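May, 7.40am
by Lorraine Merrick

Quick one before work. The Clemby exhibition opened last night, the one about the depot fire and the march that came before it. Over 300 people through the door by closing, which for a cold hall on a side street is not bad at all.

It's photographs mostly. 70 of them, on loan from families in Drirnico, plus a few pages of witness statements typed up and pinned next to them. No speeches. I'd expected speeches. You go round at your own pace and people talk in low voices, or dont talk.
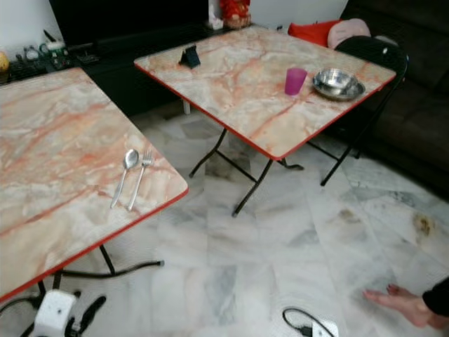 Tapsell thought the dates should have been bigger, and that anyone coming in cold would never work out that the march and the fire were six hours apart. Fair point. I walked round the wrong way and had to start again.

What got me was the statements. Seven of them, all from people who were inside. One just lists who was on the stairs. The official report gave the whole building two paragraphs and then the inquiry got moved to Zullik and went quiet, and its still quiet. The families have written again this month. No answer when I asked.
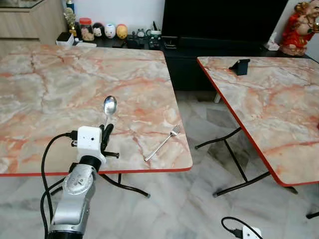 Folding tables, marble-patterned tops.

It's on till the end of the month, mornings only, then it goes to Zullik if they can get a room. Two places have said no allready. If you know of one, leave a comment and I'll pass it on. Got to run, bus.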